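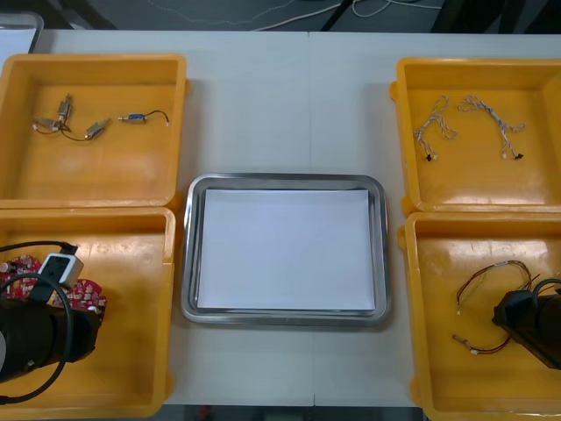
Two-arm kitting cell went live, manual time standard no longer fits. How do you write the job for the people who stay on it?

Posted in Assembly and Packaging > Staffing and Standards
Tags: kitting, bin picking, labor standards, shift handover

eltholm_kits

We build service kits for small drive units at our Eltholm site. Until March all kits were picked by hand at a bench. A kit contains motors, a red circuit board, wire harnesses and a set of loose colored leads, all placed in a steel tray lined with paper. The target was 300 kits per shift for the area, and the area has 16 people on it, including material handling.

We now have 2 two-arm cells picking the same kits. Each cell uses the same layout: steel tray in the middle with a sheet of white paper in it, yellow bins on both sides, left arm on the left bins, right arm on the right bins. The cells came from an integrator (Hetine) and their scope ended at acceptance. They trained us on start, stop, recovery and changing a gripper finger. They did not cover what the operator's job is between those events.

What I have seen since go-live:

The pick itself takes little of anyone's attention. The work has moved to the bins. Somebody has to refill them, and the way parts are laid in the bin decides whether the arm gets them. Motors with their leads looped through each other are a problem. So is a bundle of leads dropped in as one lump. At the bench a picker would shake these apart without thinking about it, and the time was inside the pick standard. Now the same untangling takes place before the bin goes on the table, and it is in no standard at all.

We average 16 stoppages per shift on each cell. Most are cleared at the panel. Some require the tender to open the cell, separate parts, close it, and restart. The tender's booked output for that time is zero.

Pay is another part of it. The bench had a rate tied to kits completed. Management wants to carry the rate over using cell output. The people on the cells say they are being paid on the arm's speed, which they do not control. I think they are right, but I need something to put in its place.

My questions:

1. Has anyone measured bin preparation as its own element, and at what level of detail?
2. Who clears stoppages at your site, the tender or maintenance?
3. What did you base the rate on once the pick was automated?

Please no general articles on change management. I have been sent plenty.

Girnham_IE

We went through this at Girnham with a similar product mix (small motors, harnesses, boards). Taking your points in order.

Bin preparation. Yes, measure it separately, and by part family. A single "prepare bin" element does not work, as boards and lead bundles have nothing in common. Our first study used one element and the spread was so wide that the average was useless. We ended up with these:

Boards: unpack, inspect for bent terminals, lay flat in bin, component side up, clear of the walls.
Motors with leads: separate, lay with leads not crossing, leave clearance between bodies.
Harnesses: open the branches, lay connector end toward the arm.
Loose leads: separate the bundle, lay in one direction.

Loose leads took the most time per part in our study. Look there first. We then asked purchasing to have the leads supplied separated, and the element was reduced. Purchasing had refused the same request for years when it came from the bench, and I would mention that to your people before they mention it to you.

Write down the bin condition as a standard with a photo for each part. Without it, every shift has its own idea of a good bin and the stoppage count moves with the crew. You will then get a discussion about which crew is better, and it will be a discussion about bin loading. 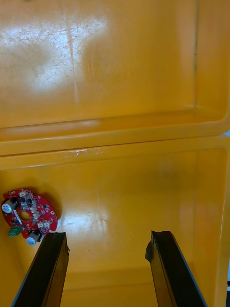
Board bin, wrist view: red board at the left of the lower tray, fingers at the near side.

What matters in a view like this is where the part lies relative to the walls. A board close to a wall limits which side the fingers can come in from. Note also the glare and the fine scratches on the tray floor. Glossy yellow plastic throws reflections back at the camera, and old bins get worse as they scuff. If your vision faults cluster on particular bins, log the bin and not only the part. We number ours. And have someone look at the finger tips at shift change. A rough or chipped tip belongs on the check sheet, and the check sheet time belongs in the standard.

Stoppages. The tender clears anything that can be cleared with the parts alone. Maintenance has everything that involves the arm, finger changes included. Put this in writing with a list of fault codes under each heading. The gray area is a repeated fault, where the tender has cleared the same code several times and keeps going to protect output. Our rule is that a second occurrence of a code on the same bin goes to maintenance and the cell is booked as down. It lowers output on paper for the first weeks. Accept that.

Rate. We dropped the output rate for tenders and moved them to a fixed grade one step above the bench. The argument that carried was the content of the job: inspection, preparation, first-line recovery, logging. You need your element study to make that argument, so do it before the pay meeting.

One correction to your arithmetic. You can't spread 300 kits across the same headcount as before and call it productivity. Take the handling out first. In our case material handling went up when the cells went in, as bins were swapped more often than the bench ever needed.

wed_nights

just slow the arm down and the faults go away. did it on ours

Girnham_IE

Speed affects dropped parts. It does not affect two harnesses hooked together. Which faults went away?

wed_nights

dropped parts mostly

barajas2ndshift

I tend a cell, formerly a bench picker, so this is from the other side.

Item 1, whoever does the study should do it on second shift as well. On first shift the handler is present and bins arrive half sorted. On ours the tender does both, and a study from first shift gave us a time we could not meet from the first Wednesday it was posted.

Item 2, agree with the list of fault codes. Ours is taped to the panel. Before we had it, you got asked why you called maintenance and you also got asked why you didn't.

Item 3, the grade is fine, but ask about rotation. At the bench I talked to the person across from me all shift. At the cell I load bins and watch. Hands and shoulders are better, I will say that. The repeated reach is gone. Attention is worse, and by the end of the shift I miss things in the paper log. We rotate between cell, inspection and the remaining bench every 2 hours, and people stopped asking to transfer out. That change cost training time and nothing else that I know of.

Also keep one manual bench running with parts on it. When the cell is down for a long time someone has to pick kits, and the new hires have never done it.

eltholm_kits

Useful, thank you. I will split the study by part family and run it on both shifts. The repeat-code rule goes into the draft this week. Girnham_IE, did you allow time for replacing the paper in the tray, or is it inside the tray change?

Girnham_IE

Inside the tray change. We tried it as a separate element and it was too small to time reliably.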